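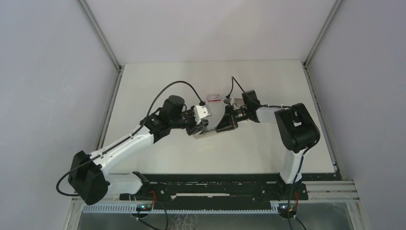 Grapadora larga metálica: ¿en la mesa o al cajón?
Publicado por Ataahua Pearce en Mesas y material de oficina, septiembre

Hola a todos! Llevo desde el martes peleándome con lo que se queda encima de la mesa y lo que se va al cajón. La mesa es blanca y rectangular, y yo soy de las que van dejando cosas en medio "un momentito" (y ahí siguen en Navidad). Mi duda gorda es la grapadora. Es de las largas, plateada, preciosa, y pesa como un muerto. ¿La dejáis fuera o la guardáis?

Boström_77 escribió:
Fuera, siempre. Si la guardo acabo doblando la esquina de las hojas, que queda fatal y encima se sueltan. Eso sí, al fondo y tumbada a lo largo, que delante te comes el sitio de escribir.

Nathalie Verstraete escribió:
Pues yo no estoy de acuerdo, lo siento, Boström. ¿Cuántas veces grapas al día? Yo 2, como mucho. Para eso abro el cajón. En la mesa dejo pinzas, que sirven para todo y no agujerean el papel.

Ataahua Pearce escribió:
Uy, la pinza, otra que tal. Tengo una pequeña de mangos rojos que me encanta y que pierdo cada semana. Así está la cosa: la grapadora al fondo, la pinza a su derecha, una piececita gris de metal con puntas y la cajita roja y blanca. La piececita no sé ni dónde meterla. 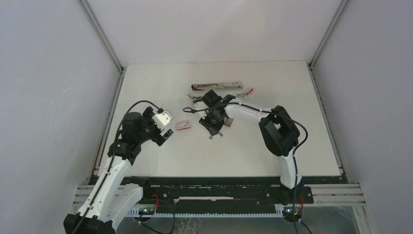 Re: Grapadora larga metálica: ¿en la mesa o al cajón?

willstead escribió:
Yo lo pequeño lo metería todo junto en una bandeja con borde. La mía es una Tutilska de 7 huecos y me sobran tres. La pinza la pondría pegada a la grapadora, ya que las tienes de vecinas. Y a la cajita, ponle sitio fijo, que plana como está le cae un folio encima y adiós.

Boström_77 escribió:
Bandeja no, por favor. Se llenan de porquería. Yo tuve una y dentro había monedas, un botón y 100 clips que no usaba para nada.

Nathalie Verstraete escribió:
Jajaja, en eso sí te doy la razón. Pero la grapadora, al cajón!!

Ataahua Pearce escribió:
Vale, pruebo así: grapadora fuera (perdona, Nathalie), pinza al lado y lo demás a una bandejita, pero de las pequeñas. ¿Alguien sabe si la Tutilska la hacen con menos huecos?

willstead escribió:
Creo que sí, de cuatro. Te lo miro esta tarde.

Foro Bolilitz · Contacto · Todos los derechos reservados · Volver arriba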